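## 4. Setting Up Your Mending Corner

You've unpacked the Mendotum kit, you've read the safety page (thank you!), and now comes the part I love most: giving your mending a place of its own. A shirt with a torn elbow can sit in a closet for years, but put it near good light and a sharp needle and it gets fixed before dinner. Set aside an hour, and do it in the afternoon if you can, when you can see what daylight does to the room.

### 4.1 Place the table

1. Pick a spot where you can walk up to the table from at least two sides. Coats and long shirts need turning, and it's a pain to do that against a wall.
2. Lock each leg. You should hear a click.
3. Press down on all four corners. If one rocks, turn the foot on that leg until it stops.
4. Wipe the top with a barely damp cloth and let it dry fully before any fabric touches it.

**Caution:** Never sit or kneel on the table, even to reach a curtain rod.

### 4.2 Check for glare
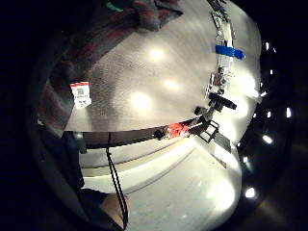
Light makes or breaks this kind of work, so please don't skip the glare check, even if your room already feels bright. Stand where you'll be sewing and look across the bare top, then bend down to sewing height and look again. Overhead lights can bounce straight back at you. The gray-brown tabletop in the photo has three bright reflections on it, the biggest and brightest of them low and to the left, and that's a spot where I'd never try to thread a needle. Slide the table a hand's width at a time until the worst reflection moves out of your work area.

If the table can't move, spread the Jamach cover cloth (part 294) over the top. It kills most shine at once, and small stitches are wonderfully easy to find against a plain background.

**Note:** The Owusu clip lamp puts out 400 lumens on its high setting. Start on low for pale fabrics.

### 4.3 Lay out your first garment

I always tell people to begin with plaid flannel. It's soft, it forgives crooked stitches, and the checks are a ready-made ruler! Line up a patch with the nearest stripe and you're most of the way there.

1. Empty the pockets and button the front.
2. Lay the shirt face down and smooth it from the collar toward the hem.
3. Find the damage and mark it with a safety pin, on the outside.
4. Fold any loose sleeve back over the body so it can't drag over the edge.
5. Check that the stripes run straight through the area you're going to patch. Plaid stretches on the bias more than you'd think. 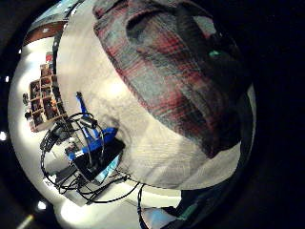

Leave the cover cloth a little rumpled if you like. A few creases won't hurt hand sewing, though you'll want it flat when you get to cutting patches in section 5.

### 4.4 Cords and storage

1. Run the lamp cord down the back leg and fasten it with the 2 clips from the small bag.
2. Gather any extra length into a wide loop. Tight coils wear out the cord.
3. Put scissors and seam rippers in a closed compartment of the Zirevau cubby shelf, above the reach of small children.
4. Sort thread by color family. You'll be amazed how fast you find a match for a faded red.

**Caution:** Unplug the lamp by the plug, never by the cord.

### 4.5 Try it on before you tie off

Pin the patch, put the shirt on, and move the way you usually do. Reach for a high shelf, bend your arms, sit down. A patch that looks perfect on the table may pull as soon as there's an elbow behind it.

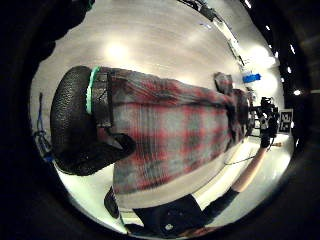
Pay special attention to cuffs and shoulder seams, where the cloth works hardest. If something tugs, take the shirt off carefully (pins!), shift the patch toward the tight side, and try again. Sew the corners last.

Patch order numbers begin at 2,105 in the parts list. Pick a weight close to your shirt's own and wash the patch once before sewing.

*Written by Nouhaila Belhaj for Mendotum. Revised in July.*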